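Litter Boxes, Reviewed Grudgingly: A Gallery

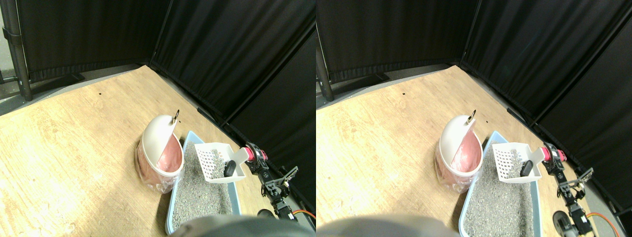
Hooded box and open tray, on the same table. The scoop is already lying in the litter.

I have kept cats long enough to distrust anything sold as a litter "system." My two like the open tray. They have liked it through every replacement I brought home, including a covered one from Zaugg that took up half the bathroom and got used as a bed. So when Sorin Lazarević asked me to put a few pages together for the Clorkilville shelter newsletter, I told him they would not be flattering.

The hood
A white dome over a pink base, with a little metal ring on top. I assume you lift it by the ring. I wouldn't, with a full load underneath. Hoods are supposed to keep the smell in, and they do, for the cat.

The bag
There looks to be clear plastic around the bottom of the hooded one. I'm not against bags. I am against paying for special ones, and Gukell wanted me to sign up for 149 a year of them.

The open tray
Light blue, raised rim, speckled gray litter. You can see at a glance when it needs doing, and that settles most of the argument for me. Litter will get kicked over the side. Buy a mat or sweep.

The scoop
White plastic with small square holes. The one I own cracked in February at the neck, where they all crack. Sillivska sells a metal scoop that I've been told will outlive me. Maybe so. I'm on day 37 with it and the grip is coming loose.

What to buy
If you're adopting for the first time, start with a plain tray and see what the cat thinks before spending on a lid. Letters of complaint can go to Sorin at the front desk.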